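What Is a Room Wearing?

You probably put on a shirt this morning, and maybe a sweater over it, so most of you was covered up before breakfast. Rooms get dressed too. Behind the paint in your bedroom there are boards or bricks or blocks, and there are wires for the lamp, and if the bathroom is next door there might be a pipe or two that gurgles when somebody brushes their teeth. Most of the time all of that is tucked away where you can't see it. But in some rooms, especially old workrooms and shops, the grown-ups leave parts of it showing, and those are wonderful rooms for anybody who likes to know how things are put together.

Let's start with bricks, since they are my favorite (I have a chipped one from the old Figueroa bakery on my windowsill, and I've been told to stop bringing them home).

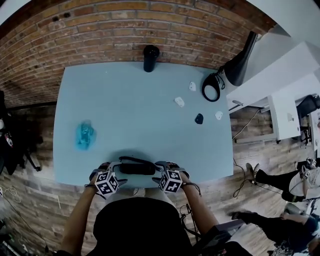
A brick begins as clay, the same sort of squishy stuff you may have used at school to make a bowl that came out a little lopsided. The clay is pressed into shape, left to dry, and then baked in a giant oven called a kiln. Many kinds of clay have a bit of iron in them, and the heat of the kiln turns that iron reddish. Some bricks get hotter than others, and some clay has more iron than other clay, so one batch can give you orange bricks, tan bricks and dark red ones, a bit like cookies on a tray!

The lines between bricks are called mortar. It is made with sand and water and something that hardens, such as lime or cement, and it goes on soft with a flat tool called a trowel. When I was 11 my uncle let me help him build a garden wall in Andlow, and I was very proud of my 2 rows until he told me the whole wall would need 3,000 bricks. I went in for lemonade after that.

Now tip your head back, because the ceiling is where the best secrets are. Pipes can carry water, or gas, or even electrical wires, and they usually keep to the high places where people won't bump into them.

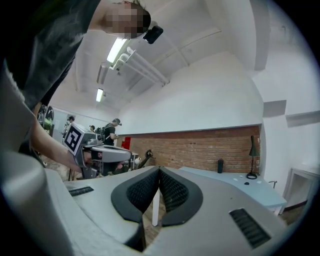
My sister thinks the water upstairs sounds like a tiny train, wrote Dayana Cervantes, but how does it know which way to turn when it gets to a corner?

What a good question, Dayana! Water doesn't know, of course. It is being pushed from behind by all the rest of the water, and it goes wherever there is an open place to go. At each corner there is a bent piece called an elbow, and the water follows the bend just as you would follow a bend in a slide.

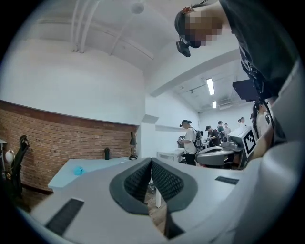 Plaster is the last thing I want to tell you about, and it's the smooth part. A plasterer spreads it on wet and strokes it flat, and once it is dry it can be painted any color you please. People don't always cover everything, though. The wall in this room is reddish-brown brick on its lower half and smooth white plaster above, so you get to see both kinds of wall at once, and the pipes up on the ceiling are white as well, so your eye slides right past them unless you're looking. Have a look around your own house this evening and see what's showing. Check the basement if you have one, and under the kitchen sink, but ask a grown-up first, and don't touch any pipes, because some of them get very hot.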